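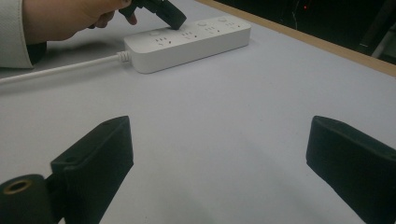

Finally got to the bench power layout this week, and I am far too pleased with it. The old arrangement had every charger and lamp feeding off one wall outlet behind the Ravari cabinet, so any time you wanted to move a plug you were on your knees. Now the power comes up to the tabletop. I had my doubts about white on such a pale top, but with a black plug going into it you can see straight away what is in and what isn't, and I love that. The tan wooden edge along the far side also gives me something to line things up against.

Spent most of the morning on plug order. Things learned:

Anything with a fat body goes at an end. The Henare charger is the worst of them, it leans over its neighbor and you lose a socket for nothing.

Push from straight above with the heel of the hand on the body of the plug. I kept going in at a slant and blaming the strip.

The desk lamp cord is 45 inches and I want all of it. Do not coil the extra under the strip. 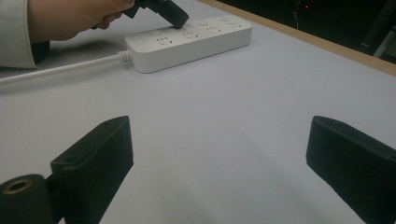 Notebook: N. Mabula, small bench
March 25, 2019

Second half of the day went to the strip itself. Four socket groups along the top, with three little round buttons in between and toward the ends. I like the spacing a lot — there is room for fingers, and the cable leaves from one end, out through a ribbed collar, so it can run off in a straight line without crossing the work area.

Tried it at 9 inches from the front of the bench, then at 20. The second is so much better! My sleeve stops catching on the cords and there is space in front for the parts tray. Marked the spot in pencil on masking tape, please leave the tape until I have cut the cable clips.

Clips: the Griltora ones in the drawer are too narrow for this cable. The Rusik ones from December look right, but I only found two of them. If anybody has the rest of that bag I would be very grateful.

Also want labels on the plugs. Last time I wrote on the cords with a marker and it rubbed off on everything, so I will try folded paper flags with clear tape over them. Black ink, big letters, item name only.

Still to do: measure the run to the wall again (I wrote 37 inches and no longer believe it), sweep behind the cabinet, put the old strip in the scrap box with its cord tied.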